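Doaa Soliman Wants You to Listen to Your Town

30 May 2020

Doaa Soliman answers the phone with the window open, and the first thing she does is ask me to be quiet. A train is going by at the bottom of her street. She lets it pass completely before she says hello.

"Sorry! That one's a freight," she says. "It has a flat spot on one of the wheels, you can hear it go tack, tack, tack. I've been waiting for it all week."

Soliman records the sounds of ordinary places. Bakeries, bus shelters, stairwells, the inside of a mailbox. Her collection is called Flekow, a word she and her brother made up as kids for the noise a wet flag makes, and it now holds 306 recordings that anyone can play for free. I spent most of a weekend inside it and came out hearing my own refrigerator in a whole new way.

She started 8 years ago with a recorder she bought to tape her grandmother telling stories. "My grandmother talked for six minutes and then went off to make tea," she says. "I forgot to switch the thing off. When I played it back, the stories were lovely, but the tea! The cupboard door, the spoon, her slippers. I could see the whole kitchen. I must have played that part a hundred times."

That tape is still the first entry in the collection, and if you only play one, make it that one. The kettle comes up so slowly you hardly notice it until it's the loudest thing in the room.

What surprised me is how much of her work is waiting. She likes to sit in a place for an hour before she presses record, so that people stop looking at her. She writes down everything she hears in a notebook, with little drawings for the sounds she has no word for. A rising squiggle is a bus letting down its step. A row of dots is pigeons on a tin roof.

"I thought I'd be out hunting for rare things," she says. "Some guy who still rings a bell when he sells fish, that kind of thing. And I do love those! But the ones people write to me about are always the plain ones. A screen door. Somebody sweeping."

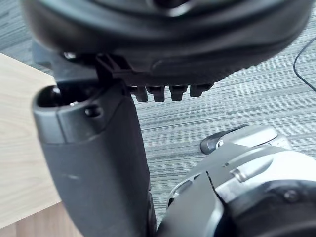 Black housing with a row of four small teeth along its underside.

Machines have their own shelf in the collection, and she gets very happy talking about them. There's an elevator in her dentist's building that hums two notes almost a perfect fifth apart. There's a sewing machine that belongs to her neighbor Pornthip Srisuk, recorded from under the table, where it sounds like a horse on a wooden bridge. Srisuk hemmed seven pairs of curtains that afternoon and Soliman kept all of it.

"Pornthip told me I was crazy, and then she asked for a copy," Soliman says, laughing. "She plays it when she's ironing."

Not everything works. Wind is her great enemy, and she has lost whole mornings to it. She once carried her gear up a hill to get church bells from two villages at the same time and came home with forty minutes of her own jacket. She kept that one too. It's filed under clothing.

Lately she has been mixing the recordings into longer pieces with Taha Ghoneim, a drummer she has known since school. Their first is called Mohammed, after the baker whose shop opens and closes it. It runs for half an hour and has no instruments on it at all, though I would have sworn there was a snare drum in the middle. (It's trays. Bread trays, being stacked.)

"Taha hears the beat in everything," she says. "I bring him a parking garage and he's already tapping on the table. I hear rooms and he hears time, so we argue a lot, and the arguing is the best part."

They hope to finish a second piece by August, built from the courtyard behind her apartment, which she says has sounded different this spring. More birds, or maybe just more people listening to them. A man on the third floor has taken up the clarinet and is getting better.

I ask what someone should do if they want to try this at home, and she doesn't mention equipment once until I push her. Use your phone, she says. Put it on a folded towel, walk away from it, and don't talk.

"And do your own kitchen first! Please. Do breakfast. Get the drawer that sticks. You'll move out of that place someday and you'll want the drawer."

Then she asks me to hold on again, because it's getting near the time when the clarinet starts.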